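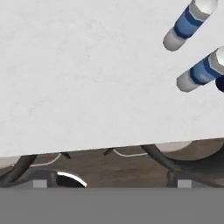
**Figure 9.1** A light countertop with two bottle-like containers at the upper right. Computer rendering.

# Chapter 9: Schools Built Around a Trade

Most public high schools in the United States are comprehensive schools. They take the students who live nearby and offer them a broad set of courses. A smaller number are organized around one field of work, such as health care, farming, shipping, or food service. These are usually called career academies or theme schools. This chapter looks at how they are set up, who attends them, and how their results are measured.

A theme school still has to meet state graduation requirements. Its students take English, math, science, and social studies like everyone else. The theme shows up in two places. The first is a sequence of technical courses, often one each year. The second is the content of the regular courses. In a school with a shipping theme, a geometry class may work on problems about loading cargo, and an English class may read and write incident reports.

## 9.1 Two Schools Compared

We will return to two schools throughout the chapter. Flinard Career High School has 301 students and occupies its own building. It admits students by lottery from the whole district. The Inusari Academy enrolls 80 students and shares a building with a comprehensive school. Its students take their technical courses together in the morning and join the larger school for lunch, languages, and physical education.

The difference in size affects nearly every decision. Flinard can hire full-time teachers for each technical course, but it has no football team and offers only one foreign language. Inusari students can choose from everything the larger school offers. Their schedules are harder to build, however, and a student who fails a technical course may have to wait a full year to repeat it.

## 9.2 Work Placements

Both schools require a placement with a local employer in the junior or senior year. Last year 59 Flinard students completed one. Placements run on Thursday afternoons through May, and the employer fills out a short evaluation at the end. Teachers count this evaluation as part of the course grade.

Placements are difficult to arrange where there are few employers in the field. Travel is another problem. A school without its own bus must depend on city routes, and a student with a long ride may lose most of an afternoon.

### Key Terms

- **career academy**
- **comprehensive school**
- **lottery admission**
- **work placement**

### Before You Read

Find out whether your district has a theme school. Write down how students apply and what grades it serves. Keep your notes for the activity at the end of Section 9.2.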